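Sovimari robot rehearsal software, reviewed from the packing floor

Rating: 2 out of 5

We pack giftware at Minditz. Candles, ornaments, small framed prints, anything awkward. In January management took out a licence for Sovimari, which lets you work a two-armed robot on a screen before you have paid for a robot. The licence was £2000 for the year, for four seats. I have one of the seats, as does Melahat Aksoy from returns, and we have both been on it for seven weeks. This is my view of it and she agrees with most of it.

The sales pitch was that the people who do the packing would teach the arms to do the packing. I've been at this a long time and I have heard a few versions of that. The last one was the Plasta carton folder, which was going to free us up for more interesting work. What it freed up was the two people who used to fold cartons.

To be fair to the software, it installs without fuss and it runs on the old office machine. You get a room, a robot and something to pick up. You steer an arm with a hand controller, close the gripper, lift, put down, and the program keeps your attempt if you tell it to. Latrice Strickland on the evening shift had never touched anything like it and was picking things up inside her first tea break. The gripper opens and closes when you ask it to, and the view can be switched so you are looking from right behind the fingers. That view is the best thing in the package. You get a proper sense of whether the fingers are square to the item, something you never get standing two metres off from a real machine behind a guard.

The rooms are another matter. We asked for a packing bench with a belt next to it. The standard set has dark red walls and paintings on them, and you do your picking in there.

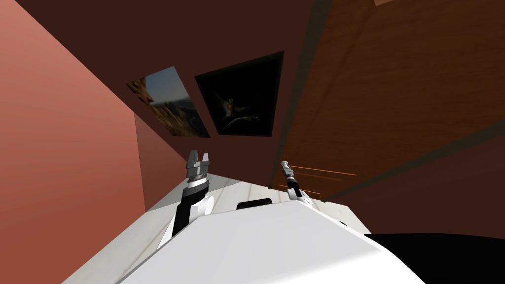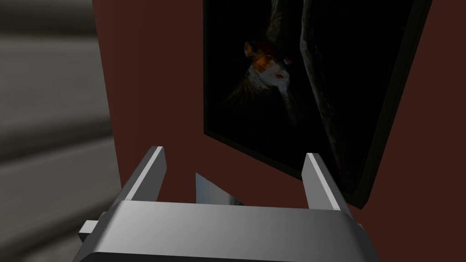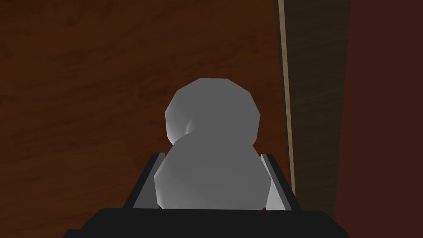

Sovimari on our seats: both arms in the room, the gripper open near the dark painting, and a grey two-ball shape held between the fingers.

My main complaint is the objects. The shape in the last one is about as hard as the standard set gets, and it is a plain grey thing with flat facets all over it. It has no wrapping, no ribbon, no loose lid. I can hold it by the fat end every time and feel very clever. Then I go back to the floor and pick up a glass ornament in tissue, where half the job is knowing by touch that the tissue has slipped. The program doesn't give you anything back through the controller. You watch, you close, you hope. Melahat reckons three quarters of what she does in returns is deciding whether a thing is fit to go back on the shelf, and there is no button for that.

You can add your own items, but they have to be built in a separate program and it isn't included. Tùng Hồ in maintenance made us a candle jar in his own time. It took him several evenings and the lid fell through the jar.

Then there is the record keeping. Every saved attempt has your log-in on it, with the time taken, and the supervisor's page ranks them. This was not mentioned at the demonstration. I had 41 attempts saved before anyone showed me that page. Some of those were me messing about to see how far the arm would reach. If you are a rep, or you have one, ask about this before anybody puts on the headset. We have since been told the rankings won't be used for anything. I would like that in writing and so far I haven't had it.

As for what it has changed at work, so far it is the rota. Two of us are off the benches for an hour at a time, the benches are not covered, and the others pick up the slack. The hour on the controller is paid at packing rate although it is plainly a different job. Bronisława Żak put in for a training rate and was told it was "under review".

Support is decent. They answered my emails the same day and didn't talk down to me. The manual is short and readable, apart from the chapter on exporting, which I gave up on.

Good: easy to learn, close-up gripper view, quick support.
Bad: standard objects too simple, no feel, own items are a slog, the ranking page.

Would I buy it? For a college, maybe. For a floor like ours I'd want to see it manage one tissue-wrapped bauble first, and I'd want the pay sorted before the licence comes up for renewal.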